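Troturville Reading Room and Used Book Exchange
Progress report to the Lumanlan Fund, second period

Prepared by Fidelina Mosquera, project lead

1. Where we are

The grant covers three pieces of work: sorting and listing the donated stock, tracing the history of the book trade on Clorasero Street, and opening the reading room to the public five days a week. The first is nearly finished, the second is about half done, and the third started in May.

We asked for one change during this period. The fund agreed to let us move money from printed catalogs to shelving. The shelves are up along the north and east walls, and the balance left on that line is shown in the budget notes below.

2. Sorting and listing

When we took over the stock it was in boxes, with no list. We have now opened and sorted all of the boxes and entered roughly 1000 titles in the catalog. Each entry has author, title, publisher, year where the book gives one, condition, and shelf. Books with an owner's name or a bookseller's stamp inside get an extra note, which feeds into the history work.

Elikem Eshun set up the catalog in Jisel, the listing program we described in the application. It has worked well for books and badly for pamphlets. It requires a publisher for every record, and many of the pamphlets were printed by churches, schools, or the author. For now we enter the printer in that box and mark the record with a P. We would like to fix this properly before the catalog goes public.

Duplicates and books in poor shape went to the sale table. We kept one copy of anything with a local subject, whatever its condition. Water damage was worse than we expected in the school readers, and 69 of them had to be thrown out. A few had useful inscriptions, and those pages were scanned first.
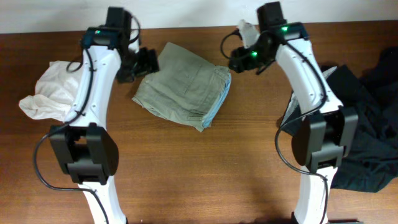

3. History of the shops

The application said there had been two secondhand bookstores on Clorasero Street before ours. We now think there were three. Kwesi Abugri compared the stamps in our own books with old street listings and found a shop that sold stationery in front and used books in the back. It appears in two listings under different names, but the street number is the same both times.

The main open question is the date the oldest shop was founded. The family has always given one year, and the sign used another. We have a rent receipt that is earlier than both, but it does not say what the tenant sold. Until something firmer turns up, the display text will say that the shop was in business "by" the date of its first newspaper ad. The family has seen this wording and accepts it.

Iddrisu Amissah has recorded six interviews with former customers and one with a man who delivered for the second shop as a boy. Four are typed up. The others are waiting for corrections from the speakers — two have asked to take out the names of people who owed money on account, and we have agreed.

We also borrowed a ledger from the second shop. It lists sales by day but rarely by title, so it is more useful for prices and busy seasons than for what people were reading. School opening was the best stretch of every year it covers. It has been copied and returned.

4. Reading room

The room opens at 10 in the morning and closes at 6. Wednesday is the late day, when we stay open until 8. Attendance on the late day is clearly better than on the others, and most of those visitors come after 5. If this continues we would like to try a second late day and open at noon to balance the hours.

The book exchange has 60 registered members against a target of 100 for the full grant. Members bring in a book and take one away, or pay a small fee if they have nothing to trade. Mystery novels and exam guides go out quickly. Older reference sets do not move, and we have stopped accepting them.

5. Budget notes

Spending is within the agreed lines except for postage, which is over because we mailed interview transcripts on paper to speakers without email. Mohammed-Awal Quartey has gone over the accounts and his statement is attached separately. The shelving line has enough left for one more unit, which we plan to use for the pamphlets.

6. Next period

— Finish the remaining catalog entries and correct the pamphlet records.
— Complete the last three transcripts.
— Write and print the display panels on the three shops.
— Decide on the second late day.
— Reach the membership target.

The one item at risk is the display. The printer wants final text earlier than we had planned for, and the section on the third shop is still thin. If it is not ready we will print two panels and add the third later at our own cost.

Related reports
First period report: moving in and opening the boxes
Request to move funds from catalogs to shelving
Interview consent form and notes for speakers
Exchange rules for members

Contact the Troturville Reading Room | Copyright Troturville Reading Room | Back to top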